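Student Project Report
Clearing the Supply Room at Anstead Hall
Submitted for Intro to Household and Space Management
February 12, 2025

What I set out to do

So the assignment was to pick a real space, tidy it, and write up how it went. I picked the supply room on the ground floor of Anstead Hall, mostly because I walk past it every day and the door never closes all the way. Stuff had been piling up in there since July, when the summer programs moved out and left behind whatever they didn't want to carry. Extension cords, craft paper, a whole lot of folding chairs, mugs, tablecloths that smelled like a basement.

My plan was to sort everything, pack what was going to storage, and set up the shelves so a person could find the tape without moving a chair first. I gave myself two weekends. (I needed a bit more than that, see below.)

Before I started

I measured the room first, and I'm glad I did. The long wall would take two of the Jokholm shelving units the hall already owned, which had been leaning in the hallway still in their wrapping. The assembly sheet says each shelf holds up to 200 pounds. I didn't test that and I don't plan to!

I also emailed the residents to ask if anybody wanted to claim anything. I got a few replies, mainly about a rice cooker, and two people both said it was theirs. I left that one on the front desk with a note and it was gone by dinner, so I guess they worked it out.

My budget was tiny. I spent it on packing tape, a set of Trinby bins with snap lids, and a roll of labels. The bins were the splurge. I'd wanted to use the cardboard boxes we already had, but half of them had gone soft at the bottom, and I did not want to pack mugs into those.

Sorting

I started with the floor, working from the door inward, and I'd do that part the same way again. Everything got picked up and put into a keep, store or give away pile. The piles were fine for the first hour. Then the keep pile started creeping into the store pile, and I had to stop and put down strips of masking tape on the floor so I could tell where one ended.

Paper goods took forever. There was over 3,000 sheets' worth of construction paper and printer paper, going by the pack labels, and some of it was so faded on the edges that I wasn't sure anyone would use it. I kept the good packs flat on the bottom shelf and put the faded ones in a bin marked SCRAP for the craft night people, who were honestly thrilled.

Cords were the other slow part. I coiled each one, put a twist tie on it and wrote the length on a label. If you're doing this yourself, do the cords sitting down with music on. I did them standing up and my back let me know.

Packing and shelving

Mugs and plates went into the Trinby bins with dish towels between them instead of bubble wrap, which saved money and meant the towels got packed too. I put the heavy bins low and the light ones high. The tablecloths got washed, folded and stacked on the middle shelf, and they smell okay now. Mostly. 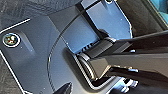
The chairs were my biggest headache. I first stacked them flat against the back wall and they looked great until I tried to open the cabinet behind them. So they all came out again, and I ended up standing them on end in a row beside the shelves, where you can slide one out without touching the rest. I should have drawn the room on paper before moving a single chair. I had the measurements and everything, I just didn't use them.

Labels came last. I wrote them big, in marker, on the short side of each bin, so you can read them from the doorway. My first batch peeled right off because I'd stuck them on dusty lids. Wipe first, then stick!

What I'd change

I'd ask for a cart. Carrying the give-away stuff across the parking lot to the Kairys thrift shop by hand took more trips than I want to admit, and it was icy. I'd also schedule the sorting and the shelving on separate days, since I was tired by the time I got to the shelves and put one of them in upside down.

Still on my list: a hook for the broom, a better bulb over the cabinet, and a sign-out sheet for the cords. The door still doesn't close all the way. I put in a repair request for it and I'm waiting to hear back.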